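My pre-launch giveaway checklist, the Menska one

I went through this before pressing publish in November, comments and all!

1. Entry rules on one page. OK. I'd left the closing time off (6pm, now added).
2. Age limit stated. OK, 18 and over, in the post and on the form.
3. Tagging. FAIL. We still asked people to tag 3 friends, and I'd rather we didn't make tagging a way in at all. 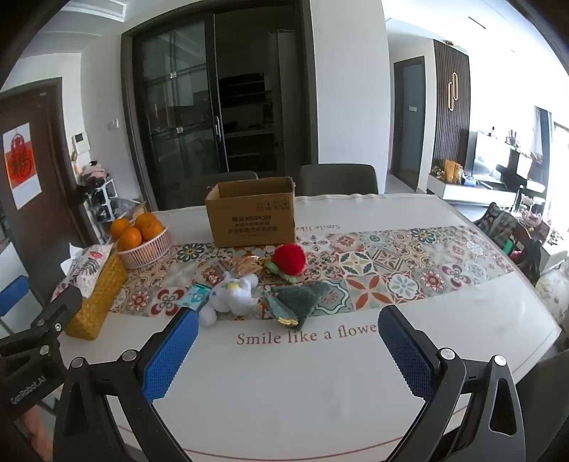 Wing-yan Lu: I'd keep tagging but make it optional. Likatlow had 553 entries that way and hardly any grumbling.

Fine, optional it is, item 3 passes on a recheck.

4. Prize described properly. Mostly. "A weekend in Vostberg" doesn't say who pays for the train (we do, so say so!).
5. Form tested on a phone. OK, though the Tam plug-in took roughly 13 seconds to load and I nearly gave up.

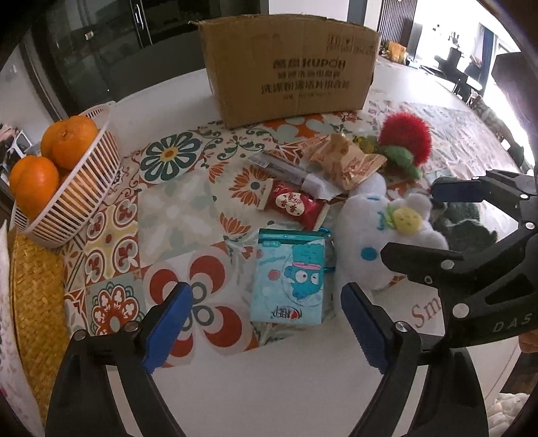
6. Privacy note linked. OK, but the link was tiny so I've made it bigger.
7. Winner picked at random, with a backup name drawn. Not done yet, leave open.
8. Replies covered for the first evening. That's me, then Wing-yan after 9pm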